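Public kitchens deserve steady funding
By Gwawr Harries

The city should renew its grant to the Nuren shared kitchen when the budget is set in November. Two years of support is too short a trial.
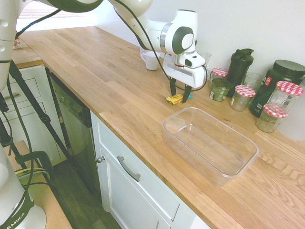

Rents have risen, and many households now cook in cramped rooms. A long oak counter with cabinets beneath it is beyond their means - a shared one is not.

The grant costs the city $1,284 a month. We consider that modest and urge its renewal for three years.
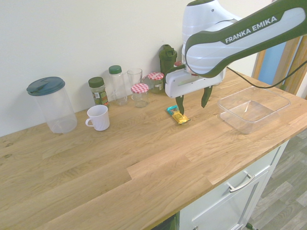
Jars and a pitcher along the counter wall.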